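Schedule C

The acquisition of Flalteo by Dultum closed in January, and the integration plan ran to 22 pages. Item one was the account freeze. Item two was the naming of a conflicts reviewer, and the person named was me. 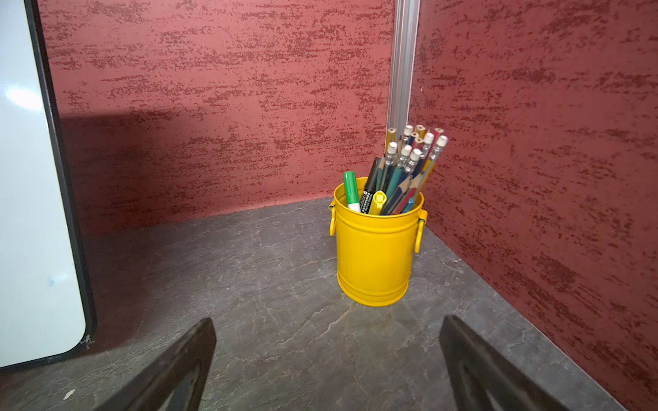 Flalteo sold ad placement software. Its largest client was Runeck, a social network that competed with Dultum in four product lines and bought nothing from it. Under the terms of the sale, Runeck's campaign data had to stay where Dultum's ad division could not read it. The barrier was called Mulder, after the street where the data center stood. It consisted of two directories, an access list, and a log.

My task was to read the log. Each row held a time, an account number, an object, and a result. The result was either ALLOW or DENY. I read the rows in order, signed the sheet, and filed it. The contract with Runeck ran to the end of 2028, after which the data would be returned or destroyed at the client's choice.

In the third week I found an ALLOW that did not belong. Account 2074 had opened a Runeck budget file from the Dultum side of Mulder. The session lasted under a minute. The file had been read and closed, with no copy made.

The procedure for this was clear. I was to identify the account holder, suspend the account, and notify both legal teams within one business day. I queried the directory. The Dultum directory listed 2074 as a senior analyst in ad pricing. The Flalteo directory listed 2074 as a client manager assigned to Runeck. Both entries were active. The names were different. The surnames were the same.

I pulled the personnel forms. The two employees had the same emergency contact, a woman at a rural address, and the relationship field on both forms said "mother."

So the cause was a merge error. The script that joined the directories had matched on surname and home contact, concluded that it had found one person twice, and given that person both sets of rights. The brother had opened a folder that appeared on his screen. The sister had not known that he could.

I called them separately, as required. He said he had thought it was a training file. He gave the first line of it correctly when I asked. She asked whether he was in trouble before she asked whether she was. I wrote both answers down.

The form had a box for "Relationship between parties, if any." It allowed 1000 characters. I entered "siblings." The next box asked whether the relationship had been disclosed before closing. I checked the disclosure file and found that she had reported it twice, once to each company, and had attached a note offering to move to another account. The note was stamped received. It had not been assigned to anyone.

I suspended 2074 and issued two new numbers, and I had the match rule removed from the script. Then I drafted the notice to Runeck. It stated the time, the file, the duration, and the cause. I attached the log row and her note.

Runeck's reply came before noon the next day. They accepted the explanation and the fix. They asked for one change, that the client manager be taken off the account. They said it was no reflection on her work.

I sent her the form for reassignment. She returned it signed in a few minutes. In the comments field she had asked that her brother not be told the reason.

There was no procedure for that. I looked through the plan again, all of it, including the appendices. Then I marked the comment as restricted, moved it to her side of Mulder, and tested the permission from his new account. The log showed a row with the time, the number, and the object. The result was DENY. I signed the sheet and filed it.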